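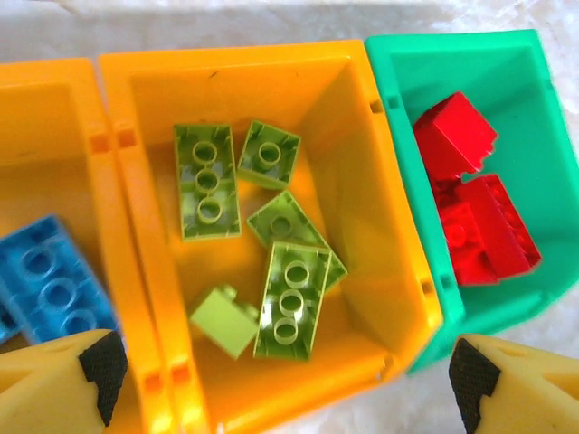
Toy bricks by color, in plastic bins.

Plaltach brick price list

Secondhand prices for loose toy bricks, 2,000 rows. Last update July 14, 2018.

Files
prices.csv – one row per listing
colors.csv – 188 color names, messy, sellers spell them how they like
shops.txt – Brolport and Danko only, Drernden comming in November

Prices in dollars, no shipping. Blank weight = seller didnt say. Lots over 400 pieces left out for now.

Free to use, link back please.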